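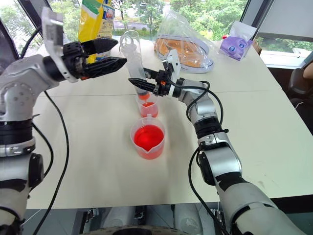

About Us

Youth Sports > Camps & Clinics > About Us

Hi, and welcome to Floserthorpe Goalkeeping! I started this camp because I was a goalkeeper who spent most of her practices getting shot at by teammates and not being coached by anyone. I loved the position anyway (still do!), and I wanted kids in Fevcombe to have somewhere to go where the keepers aren't an afterthought.

Our first summer we had 9 kids, one bag of balls and a borrowed goal with a hole in the net. Since then more than 500 keepers have come through, some for a single clinic and some every August until they left for college. We take players from age 7 to 17, beginners included, and we group them by experience first and age second, so don't panic if your daughter has never dived in her life.

Mornings are for footwork, handling and set position. After lunch we get into crosses, breakaways and distribution, and we finish most days with a small-sided game, which gets loud. Bring two pairs of gloves if you have them, long pants for diving, and way more water than you think you need.

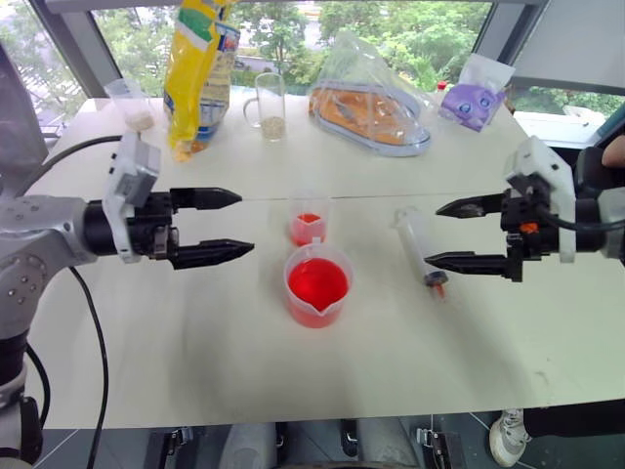
Handling is the thing I'm fussiest about, and I'll talk about it all day if you let me. Young keepers love the big flying save, but most goals I see at this level come from a ball that should have been held. So we drill hands, hands, hands! For a low ball coming straight at you, I want them reaching in from both sides like those two grippers, pointing toward each other with the fingers spread, and then scooping the ball up into the chest. We do it kneeling, then standing, then on the move.

Besides the summer camp we run the Magyar Clinic, a shorter indoor program for keepers who want winter work, and Verurach, our evening group for high school players. Both are small on purpose, so please sign up early if you're interested.

Come by and watch a session before you decide. Parents are always welcome on the sideline, and I'm happy to talk afterward once the cones are picked up.

Filed under: Our Story, Goalkeeper Training

© Floserthorpe Goalkeeping | Contact Us | Back to top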